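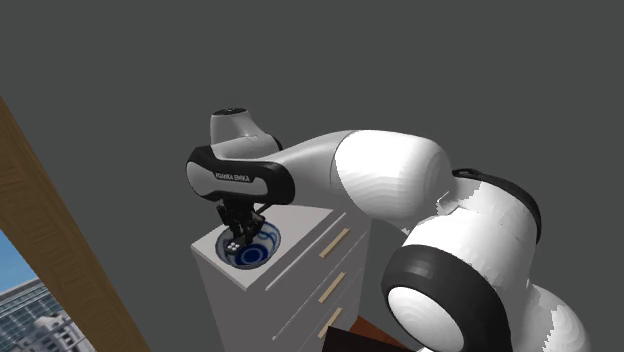 Quick one tonight, dinner's in the oven and I've got until the timer goes.

So the bowl task. I said last time I'd collect 100 demos by the end of September and I have 60. Which sounds all right until I say that a good chunk of those are me learning how not to do it. Sim only for now, no real arm until the Brokotlow lot free one up, and even then I'd want to be a lot steadier than I am.

Setup for anyone who asked: the Franka model, two-finger gripper, a kitchen-ish room, drawers with a bowl on top. I drive it with the little puck controller (the Pumley, second hand, one button sticks). Push forward, hand goes forward. Twist, hand twists. In theory. In practice you think you're going straight down and you're drifting left the whole way, and the fingers come down on the rim and the bowl skates off the cabinet. Did that so many times the first evening. Reset. Reset. Reset.

Things I've changed since the last post.

Speed. Had it far too high. I turned the translation scale down by half and everything got easier, though each demo now takes ages and my wrist hurts. Worth it I think. The jerky ones trained terribly, the policy picked up every twitch I made and added some of its own.

Camera. I was using one fixed view from the front and you just can't judge depth over a bowl like that. Now I have 2 views up, one looking down at the cabinet top from above and to the side, one from the wrist. I mostly watch the first. Wrist view is only for the last bit before closing.

Where to grab. Long argument with Wendelin Eder about this over email. He reckons always go for the rim, one finger in and one out, and never bother with the middle, because there's nothing in the middle to hold. Fair. But I've been lowering into the bowl first, getting the height right, then sliding over to the rim and coming up and across. It's slower and a bit daft to look at but I miss less. His worry is that the robot learns the daft bit too. And he's right, it does, it dips in over the centre and has a little think before going sideways. Not sure I mind. Will do a batch his way and compare, if I can get my success rate up enough for it to be fair.

Episode 3028 (numbering carries on from the old drawer set, before you get excited) is the best one I've done so far. Straight over, down, across, close, lift, no corrections. Watched it back about four times like an idiot. Then the next one I knocked the bowl off before I'd even got the fingers level.

Oh and pauses. Didn't realise how much I stop. I'd hover, look at the other view, scratch my nose, carry on, and all of that goes in the recording as "do nothing here". The first policy I trained just hung above the cabinet forever. Lovely and still. I trim the idle steps out now with a script, anything where the hand hasn't moved and the gripper state is the same. Be careful with that though, my first version also cut the wait while the fingers close, and then it was lifting before it had hold of anything. You want to keep a few steps there. Ask me how I kow.

Also tried Yook for the labelling, gave up after an hour. Might be fine if you have loads of tasks. I've got one bowl.

What I haven't sorted: varying the start position. All my demos have the bowl near enough to the same corner, and if I move it to the other side the arm goes to where the bowl used to be and closes on air. Obvious in hindsight. So the remaining forty will all be spread about the top, and maybe some with the cabinet itself shifted a bit. Taltgate people randomise everything down to the drawer handles, which I'll try once the basics work. Not before.

If anyone's got a way of mapping the twist axis that doesn't make you feel seasick, comments are open. I've tried flipping it and that was worse, somehow.

Timer's going. More when I've done the next lot, and I'll put the trimming script up if I can tidy it so it's fit to be seen.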